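Hulby Student Robotics Board > Projects and Classes > Closing a box lid with one arm

marta_k_findville
Posts: 48

Hello everyone. I am helping with the robot class at Findville and our students must choose a task for the end of term. They want to teach the arm to close a cardboard box, using recorded demonstrations. We have one arm, two fingers, and a camera at the wrist. My question is how many demonstrations we should plan, and if a wrist camera alone is enough. The presentation is on 29th June so we cannot make many mistakes with the plan.

Thank you in advance.

tinbender
We did it at the Mahama club with 70 demonstrations. It was okay for one box in one place. When we turned the box a little, the arm pushed the flap sideways and the whole box moved away. I would plan 100 and turn the box between each one.

oleg.pw
I don't agree with the number. More demonstrations will not help if all of them are made by the same person with the same habit. Our students always pressed the lid from the same side, and the policy learned only this. Better to have fewer, with different drivers and different starting angles of the lid.

tinbender
Sure, but she has one class and a deadline. New drivers are slow. Half of our bad recordings came from people on their first day.

oleg.pw
Then throw the bad ones out. It is one evening of work.

marta_k_findville
Thank you both. We have four drivers who are already quite good, so maybe we can do both things. What about the camera? One student is sure that we need a second one, fixed above the table.

quietservo
For closing a lid I would say yes, get the second camera. From the wrist you see the part near the fingers very well, but when the lid is raised it covers a big piece of the view, and you lose where the other edge of the box is. At Bosham we tried with wrist only, and the arm stopped halfway many times.

oleg.pw
We worked with wrist only and it was enough. The important thing is to start each recording with the box opening in the view. If the students start too close, they get only brown cardboard and the network has nothing to hold on to. Also use a cloth or paper with a pattern under the box. With plain white under it we had trouble.

marta_k_findville
I attach what we have from the wrist today, with the lid still up and the fingers at the front panel. Please tell me if this is a good starting position or if we should go higher. 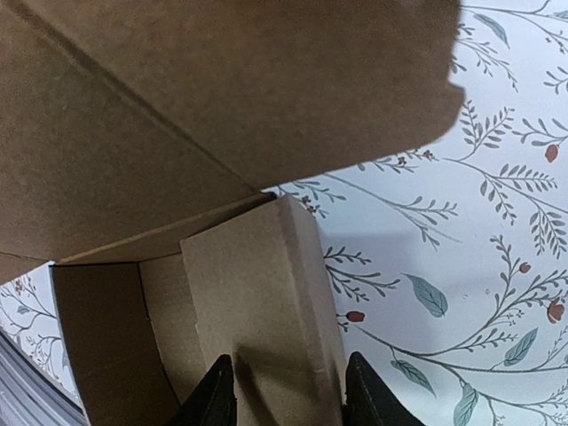 tinbender
Go a bit higher if the arm can reach, and write down the height. We forgot to write it, and in August we could not repeat our own result.

quietservo
I stay with my opinion about the second camera, but if the money is not there, then at least make 2 sets, one with the box straight and one with it turned. Test them separately before you mix them.

oleg.pw
This I can agree with. And please keep the gripper opening the same at the start of each recording, it saves a lot of pain later.

marta_k_findville
Okay, we will raise the arm and record the first set with all four drivers. I will ask at school if there is a second camera to borrow. I will write again when we have the first training finished.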